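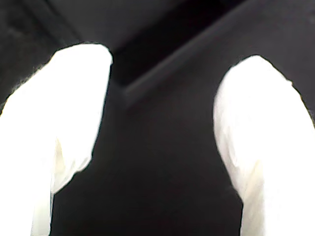 Heronley almanac opens its day-finder to everyone

Monday, December 29, 2025 – The Heronley Almanac is putting its day-finder online free of charge from January. Type in any date from the past 200 years and it gives you the weekday, the moon phase and whatever our readers have written in about that day.

We're thrilled with how it has grown! Readers have sent 2,476 entries so far, from harbour openings to school sports days, and the Witolau pages are especially full.

"I looked up my grandmother's wedding and found the weather, the weekday and a note from the baker," said editor Tumelo Ngubane. "I was up half the night looking up everyone else's."

The day-finder works in three languages, and new entries can be sent through the form on the almanac's front page.

Press contact: Waqas Jadoon, Heronley Almanac

Last updated: 16:40

Comments (3)

Pentti Pesonen: Does it handle leap days? My brother was born on one.

Waqas Jadoon: It does, Pentti – do send us his!

Ubaldo Rizzi: Lovely. Lost my lunch hour to the old version.

Recent items
Moon tables for January
Huven tide times corrected
How we check a reader's date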